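Colouring outside the lines

A robot, two cubes and a marker pen: my morning with the Hodgate method

Mar 28, 2021

I'd been in the Mirkutton lab for all of 11 minutes before I started rooting for a robot. I blame the cubes! They're small and cheerful, and when the arm goes down for one you hold your breath (I did, anyway).

The team is testing a way of teaching called Hodgate, and the idea is easy enough to explain over a cup of tea. Most robot arms learn from a huge pile of demonstrations. Hodgate starts with far fewer – 335 in this round – and then lets the arm ask for help when it isn't sure of itself. The view it works from at the wrist is surprisingly narrow, mostly shiny board with a bit of blue block in the corner.

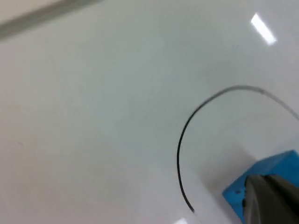
Celia Deschamps

I had pictured something much grander, I'll admit. But that close-up matters a lot, as the software (they call it Vitar) has to decide from views like it whether to carry on or stop and ask. When it asks, a person takes over for a few seconds, and that little rescue goes straight back into the next lot of training.

The circle is the clever bit for me. It's drawn by hand and rubbed out and drawn again somewhere else, so the arm can't just learn one spot by heart and coast along. Wobbly lines are welcome. "Put the blue cube in the circle" has to mean this circle, today, with a green cube hanging about as a distraction.
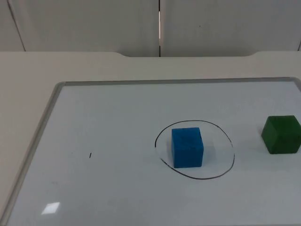 Before Hodgate, the older program asked for help on about 16 tries in every hundred, and it often asked at the wrong moment, well after it had gone astray. The new one asks on 2. I was ready to be very impressed by that, but Anneke thought I should calm down a bit, saying that a robot which hardly ever asks might simply be too sure of itself, and that she wanted to see it with cubes it had never met before she believed a word.

Fair enough! Those tests are down for June, with softer shapes and a busier board, and I've already asked if I can come back and watch.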